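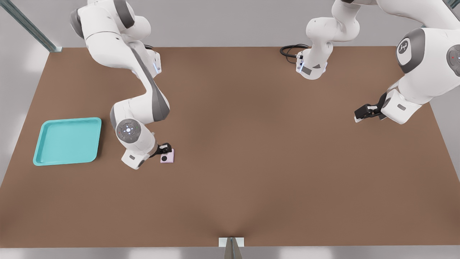
Dokside opens its first public building to the city

After four years of planning and construction, the first public building in the Dokside precinct has been handed over and will open its doors at the end of February 2022. The Akl Pavilion stands on the former timber wharves at the northern end of the harbour, on land that was closed to the public for 40 years.

The pavilion contains a performance hall, a ground-floor gallery, a set of rehearsal rooms and a covered forecourt facing the water. It has been designed by Cuvska, the architecture practice selected in an open competition, and will be managed by the Dokside Trust on behalf of its members and the municipality.

Members will recall that the original masterplan placed the cultural building at the centre of the precinct, behind a row of apartments. Following public consultation, the Trust asked Cuvska to prepare a second scheme with the building moved to the water's edge. That scheme was adopted. The apartments have been set back to the inland side of Chandler Street, and the promenade now runs without interruption from the ferry steps to the old customs shed.

The building

The pavilion is arranged as two long halls joined by a glazed foyer. The eastern hall holds the performance space, which seats 600 fewer than the figure first proposed and is better suited to chamber music, dance and spoken word. The western hall houses the gallery, with rehearsal rooms on the floor above. Both have pitched roofs clad in zinc, and their profile follows that of the cargo sheds that stood on the site until they were demolished.

Timber recovered from the wharves has been used for the foyer floor and for the benches along the promenade. Not all of it could be saved. Many of the outer piles had been badly damaged by marine borers and were replaced with concrete, and the surveyors recommended that a section of decking near the slipway be removed altogether. The slipway itself has been kept and repaired, and small craft may continue to use it under the existing permit arrangements.

The forecourt roof was the most debated part of the design. Several members wrote to the Trust with concerns about wind, and a model of the forecourt was tested before the final drawings were issued. As a result the southern edge of the roof was lowered and a screen wall was added on the side facing the harbour mouth. The screen will be planted with native climbers in the autumn.

"The harbour was always a place where people worked, and we wanted a building that could be used hard," said Hiba Azar, director of the Dokside Trust. "There are loading doors on both sides, the floors can take a knock, and the forecourt has power and water for markets. I would be disappointed if it looked too tidy in five years' time."

Opening season

The opening season will be presented by Flaltodance, the resident company, which moves into the rehearsal rooms this month from its temporary premises in the former telephone exchange. The company will give a new work for 17 dancers in the performance hall, followed by a series of shorter pieces on the forecourt. Forecourt performances are free and no booking is required. Tickets for the hall may be reserved through the Trust's office or at the door on the evening, subject to availability.

The gallery will open with an exhibition on the history of the wharves, drawn from the municipal archive and from material lent by families who worked on the waterfront. It includes cargo ledgers, union banners, a collection of stevedores' hooks and a recorded interview programme in which former wharf labourers speak about the closure. The exhibition catalogue has been printed in an edition of 2000 and is available to members at a reduced price.
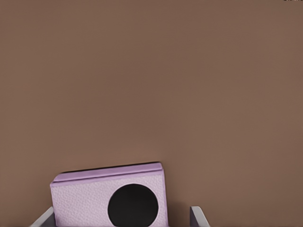
Pale block on a brown surface.

Studios and workspaces

The second stage of the precinct concerns the customs shed, which is to be converted into 60 studios and small workspaces. Work on the roof has begun. The shed is a listed structure, and the heritage officer has required that the cast-iron columns and the internal crane rail remain in place and visible. The studio partitions will therefore stop short of the roof trusses, and acoustic lining will be provided in those units intended for musicians.

Rents have been set in three bands. The lowest band is reserved for artists and craftspeople who have lived or worked in the harbour wards for at least two years. Applications will be assessed by a panel made up of two trustees, one representative of the municipality and two practising artists from outside the precinct. Applicants should note that the units on the northern side have no direct daylight at ground level, and that the goods lift will not be in service when the first tenants move in.

The Trust is aware that the previous occupants of the shed, among them a boatbuilder and two furniture workshops, were asked to leave at short notice when the structural survey was completed. They have been offered first refusal on units of equivalent floor area. Two have accepted. Discussions with the third are continuing, and chiefly concern the ventilation needed for spray finishing.

Access and transport

The promenade will be open at all hours. Step-free entry to the pavilion is from Chandler Street and from the forecourt, and there is a lift to the rehearsal floor. Hearing loops have been fitted in the performance hall and at the box office counter. Assistance dogs are welcome throughout the building, and a water bowl is kept at the cloakroom.

There is no general car parking on the site. Accessible bays are located beside the western loading door and may be reserved in advance through the Trust's office. Bicycle racks have been installed under the forecourt roof and at the customs shed. The ferry operator has agreed to extend the evening timetable on performance nights for the length of the opening season – members travelling from the eastern shore are advised to check the notice at the ferry steps before setting out.

Residents of Chandler Street should expect some disruption while the paving is completed between the pavilion and the tram stop. Pedestrian access will be kept open on the inland side. Deliveries to businesses will be permitted before nine in the morning.

Members' viewing

Members are invited to view the pavilion before the public opening. Tours will be led by staff from Cuvska and the Trust, and will take in the performance hall, the fly floor, the gallery and one of the rehearsal rooms. Sturdy footwear is requested, as parts of the promenade are still unsealed. Places are limited and will be allocated in the order in which requests are received. Each member may bring one guest.

Requests should be sent in writing to the Trust's office, stating the member's name, membership number and any access requirements. Members who have not yet received their new card should bring the old one, which will be honoured at the door until the end of the opening season.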